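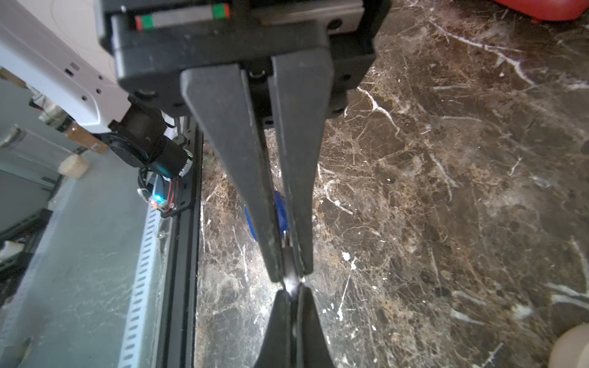

Meteorite fragments smaller than a fingernail make up most of the Vivero collection, and many still carry a thin fusion crust that flakes when handled. We sorted 3000 of them by crust type between May and the end of the season. Picking was done with two long tapered fingers that narrow toward the tip (Figure 1), and grip force was held at 2 N throughout. Fragments under about 100 mg were set aside and weighed by hand.

Figure 1. Parallel-jaw gripper with the fingers nearly closed.

Crust loss was checked by weighing each tray before and after sorting. Of the full set, 42 fragments lost measurable mass – most of them from the Tindall fall, where the crust was already cracked.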